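Lab teaches block-pushing arm with plain spoken commands

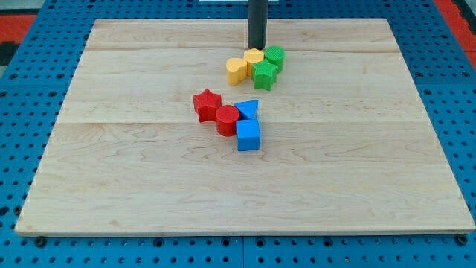 BELMONTE — A small lab here says it has got a robot arm to follow everyday spoken orders while it works, and to change its mind halfway through a job when the person talking does.

The group at Ledirell, a robotics outfit on the east side of town, put the results up on its site Friday. Paper to follow in February, they say. The method is called Brekance.

The setup is about as simple as these things get. One arm, one dark rod on the end of it, a wooden board, eight colored blocks. Reds, blues, greens, yellows, two of each. Stars, a heart, a cube and so on. No fingers, no suction. The arm can only push.

That was on purpose, said Lovely Ignacio, who led the work.

"Everybody wants to see it pick things up," Ignacio said. "Pushing is harder to get right than people think. A star doesn't slide the way a cube does. It catches on a point and spins and now you're chasing it."

The job in most of the tests was sorting. Get certain colors together, keep them away from the others. Yellow with green, say, and red with blue, two groups with a gap between. A person sits by the table with a microphone and talks it through. "Move the red star over by the red cylinder." "A little left." "No, the other one."

It's that last kind of order that Ledirell says is new, for them at least. Their older system took one full instruction, went off and did it, then stopped and waited. If you said something in the middle it didn't hear you. Brekance listens the whole time. The arm's next small move is picked several times a second from two things, what the camera sees and the last thing it was told.

Training data came from people steering the arm by hand. 3396 recorded pushes in all, most of them short. Operators weren't given goals, just told to push blocks around and keep it varied. A second group of people then watched the recordings and typed in what they thought the arm was doing, in whatever words they liked.

So the same push might have five or six labels on it. "Nudge the heart to the back." "Push yellow heart up." One labeler wrote "shove the heart at the pentagon" and the lab kept it in.

"We went back and forth on cleaning those up," Ignacio said. "Then we ran it both ways and the messy labels did better. People don't talk clean."

For the test the lab used commands the system had not been trained on word for word. 680 of them, read out by people who hadn't worked on the project. A command counted as done if the right block ended up in the right place inside a time limit, judged by a person at the table and again by someone watching the recording later. Where the two disagreed it was scored as a miss.

Brekance got 436. That works out to 64 percent. The older system, run on the same list, came in well under half, though the lab hasn't put out the full breakdown yet and said it would be in the paper.

Single pushes did best. Anything with "between" in it did worst — put the green star between the pentagon and the cylinder, that sort of thing. The arm would get the star most of the way in and then knock one of the other two loose, go fix that, and run out the clock. Corners of the board also gave it trouble. With the rod on the wrong side of a block and no room to get round behind it, the arm tended to sit there making tiny moves.

Shape mattered more than color. It almost never mixed up red and blue. It did mix up the pentagon and the cylinder, mostly when the blocks were bunched up tight and one was partly hidden behind another.

The longer tests are the ones the lab seems proudest of. In these a person gave a string of short orders to reach one big goal, splitting all the blocks into groups by color or making a rough line across the board. No fixed list of commands. The person just watched and talked until it looked right to them. Ignacio said testers got quicker at it over an afternoon and started using shorter phrases without being asked to. "Left." "More." "Stop, good."

That raises a question the lab doesn't have an answer for. How much of the improvment is the robot and how much is the human learning how to talk to it? Ignacio said they plan to run the long tests again with new people each time, and with a script for half of them.

A bigger catch is the board. Everything so far was done on the same board on the same table with the same blocks. Ledirell tried swapping in a few household items late last year, a jar lid and a tape roll, and got what Ignacio called "mostly nothing." The arm would push them if told to push "the round one" but had no idea what to do with the word lid. Those runs aren't in the 680.

Lighting was another one. Afternoon sun through the lab window threw shadows over the board and the success rate dropped enough that they hung a blind and did that day's tests over.

Sunness, a warehouse equipment firm that paid for part of the work, wants to know if talking to a machine mid-task could help on packing lines, where a worker might need to tell an arm to ease off or go for a different carton. The company hasn't commited to anything past the current grant. A pilot is being talked about. No date.

Ignacio was careful on that point. "A carton isn't a block and a packing floor is loud. We haven't tested with noise. I'd want to do that before I told anybody it works there."

There is a safety side to it as well. With the new method "stop" is handled apart from everything else. It doesn't go through the learned part of the system at all, it just cuts the motion. The lab added that after an early session where the arm heard "stop," slowed down, and then carried on pushing a blue cube until it went off the board. No one was hurt and nothing broke. The cube ended up under a cabinet.

The recordings and the labels will be posted free for other labs to use once the paper is out. The code too, minus the piece that talks to the arm itself, which Ledirell says is tied to a vendor license. Anyone wanting to copy the setup would need an arm of their own, a camera, and a set of blocks. The lab will post measurements for the blocks so they can be cut or printed.

Next up is a version with 2 arms on the one board, each with its own rod, taking orders from a single person. Ignacio said the first tries have been slow going, mainly as the arms keep waiting on each other. They also want to try it with two people talking at once, who may not agree on where the blocks should go.

Ledirell is looking for local people to give commands in the next round of tests. Sessions run in the afternoon and no experience is needed. Sign-up is at the front desk of the Belmonte office.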